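**Progress report, simulated demos - 13 June 2019**

Project name is Skulidau, same as the repo. This covers the collection half only, training gets its own report in August.

## What we set out to do

Get enough driven examples in the simulator that a policy could learn to move around a bedroom, go to a named object and pick it up. We drive by keyboard, the sim logs the camera view, the joint angles and the gripper command at every step. Target was 1000 episodes. We have 104 we trust. More on that below.

## Setup

Scenes come out of Ovarero, the room generator from last year's group. It takes a base room and drops objects on whatever surface it finds, so you get odd mixes - a laptop, a baseball bat and a panda bear on the same bed. We left it that way. If the policy only ever sees tidy rooms it learns the tidy room.

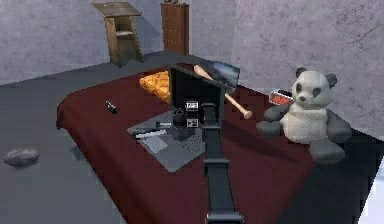 Picking off a blanket was harder than picking off the floor. Cloth in our sim is a fixed mesh, it doesn't give, so if you come down too far the fingers jam against it and the arm shakes. First batch was full of this. Changed two things: slower descent near any surface, and a hotkey that throws the episode out right away insted of at the end.

Clutter also matters more than we planned for. Thin objects lying on top of bigger ones get knocked before you reach them. We kept those episodes if the target was still picked up, tagged "disturbed". Not sure yet if that was smart.

## Driving between spots

Each episode has a travel part and a pick part. Travel was supposed to be the easy bit. It wasn't. Doors especially. Up close an open lattice door takes up half the view and the driver loses track of how wide the base is. Lots of clipped door edges. 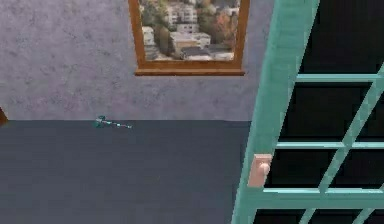 So we split the logs. Travel and pick are now separate files with a shared episode id, and a bad travel part no longer kills a good pick. Should have done this on day one. The split script is called Nindgate and lives in the tools folder, run it with the version flag or it will write the old format.

Small stuff on the floor is still a problem. From the travel height a thin object is a handful of pixels, and drivers went past it then backed up. The policy will copy the backing up. We cut the worst ones by hand.

## Numbers so far

- kept: 104 episodes
- drivers: 4
- base rooms: 2
- target: 1000

The gap is mostly time. Resets are slow, and everything from before the descent fix got dropped.

## Still to do

- replay every kept episode and check the gripper comand lines up with the camera step (it was one step late in the early logs)
- more picks from the floor, we have far too many from the bed
- decide on the "disturbed" tag before training starts
- lower the travel camera a bit and see if drivers stop overshooting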